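Does the Repeat Button Tell Us Anything? A Listening Study of Four Songs

Popular Music and Society, final project report

1. Where the question came from

The seminar reading for October argued that repeat listening is the most reliable sign we have that a song is valued. The reasoning goes like this: a person might play a song once because a friend sent it or a playlist served it up, but if they play it again they must have got something from it. I found this too easy. I have played songs ten times in a row that I would not defend to anyone, and there are records I think are wonderful that I put on once a year.

So the aim of this project was to test, on a small scale, whether the songs people go back to are the songs they rate highly. I did not expect to settle anything about taste in general, and I haven't.

2. What I did

I recruited 40 listeners from two dorms and the first-year music survey class. Each of them got a private playlist of four songs by local acts, chosen so that almost no one would know them already. The songs were "Clesidham" by the band Skeson, a slow piece with no chorus to speak of; "Harbor Light" and "Count Me Down," both by Bhardwaj, who makes short electronic pop; and a live folk recording from the Skamdale summer sessions.

Listeners kept the playlist for two weeks and could play the songs as often or as seldom as they liked. The player kept a log of every complete play. At the end they rated each song from 1 to 5 and wrote a few lines explaining the rating. I asked them not to talk about the songs with each other, and I have no illusions about how well that was followed in a dorm.

3. Results

There were 279 complete plays in total. Of those, 76 were of "Count Me Down," more than any other song. By the theory in the reading, it should have been the favorite. It came third in the ratings.

The top-rated song was "Clesidham," which was also the least played. Listeners who gave it a 5 wrote things like "I'd have to be in the right mood" and "too much to have on while I'm doing something else." One person gave it the highest score on the scale and played it once. When I asked her about it afterward, she said once was enough to know.

The comments on "Count Me Down" went the other way. Several people said it was stuck in their heads and that they played it to get rid of it. Another wrote that it was "fine, good for dishes." A few seemed annoyed with themselves. I don't think any of this makes it a bad song, and two people clearly loved it. But if a record company looked only at my play log, it would sign Bhardwaj and pass on Skeson, and would believe it had given the public what it wanted.

The Skamdale recording landed in the middle on both measures. I had hoped it would do something more interesting.

4. Why I don't fully trust my own numbers

The first problem is length. "Count Me Down" is the shortest song of the four and "Clesidham" is by far the longest. Someone with a spare few minutes before class is going to pick the short one. If I had logged minutes of listening in place of complete plays, the gap would have shrunk, and it might have closed. I only thought of this after the logs had been wiped.

The second is order. Everybody got the songs in the same sequence, with "Count Me Down" at the top. A shuffled playlist would have taken me no extra time to set up. My project partner from the midterm pointed this out within a minute of seeing the chart.

Then there is the matter of what people were doing while they listened. The comments mention laundry, the walk to the dining hall, problem sets, and making a snack at eleven at night. 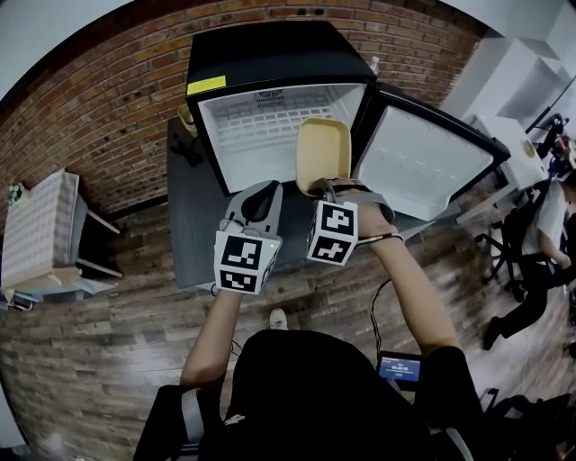 A play that happens during any of those counts the same in my log as a play with the lights off and headphones on, and I can't separate them. The reading can't either, though it never brings this up. It treats each play as a small vote. I would say a good share of my 279 plays were closer to leaving a lamp on.

I should be as hard on the ratings. People rate music partly according to what they think a serious listener would say, and "Clesidham" sounds like a song one is supposed to respect. Some of those 5s may be good manners. The written comments helped a little here — it is harder to fake a paragraph than a number — but a few of the paragraphs were vague enough that I wondered.

5. What I would claim

In this group, with these songs, playing a song often and rating it highly did not go together. That is enough to make me doubt the strong version of the claim in the reading, where repetition simply is the evidence of value. It is not enough to support the opposite claim, which I have heard from at least one person in the seminar, that popular songs are popular because nobody is really listening. Two weeks of dorm listening can't carry that.

If I ran it again I would shuffle the order, log minutes, and ask for a rating after the first play as well as at the end. I would also like to use songs of matching length, although finding a Skeson song under six minutes could take a while.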